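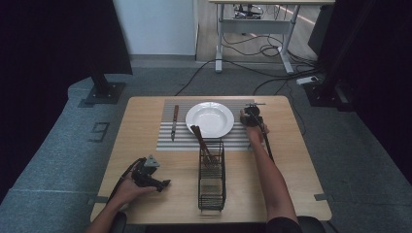
*2 min read · 5 replies*

## Stester handheld gripper kit, worth it for table setting?

**plenlow_bench** · April 2022

We've been trying the Stester kit for 14 days, the pair of wired handhelds plus the recording software. Our task is a place setting: plate on the mat, knife to the left of it, chopsticks in the mesh caddy. The software is fine. Setup took 18 minutes the first day and less after that.

My complaint is the cables. They run back along your forearms and I keep thinking about them when I reach across. Anyone used the Luso set instead?

**gridiron_tom**

Had the Luso on loan in October. No cables, but the battery quit after 5 hours and it's heavier in the hand. I'd take the wire.

**mk_falls**

Disagree. Wireless is worth the weight. With two wired units you end up planning every move around the cords, and that shows in your recordings.

**gridiron_tom**

Only if you leave slack at the wrist. Strap it at the elbow and it stays put. We ran seven people through that way and none of them snagged.

**plenlow_bench**

I'll try the elbow strap. How do the Stester jaws do on thin stuff for you? Chopsticks are my worst item – they roll when I close on them. Knife handle is no trouble.

**oddparts**

Kostiuk sells softer pads that are supposed to fit. I have them on one hand. Better on chopsticks, worse on a plate rim, so I wouldn't put them on both.

**mk_falls**

Pads shouldn't be an extra at that price. Stester should ship both kinds in the box.

**plenlow_bench**

Agreed on that. I've asked them if the pads affect the warranty and haven't heard back. Ordering one set for the right hand and keeping the stock ones on the left for now. Will post when they get here.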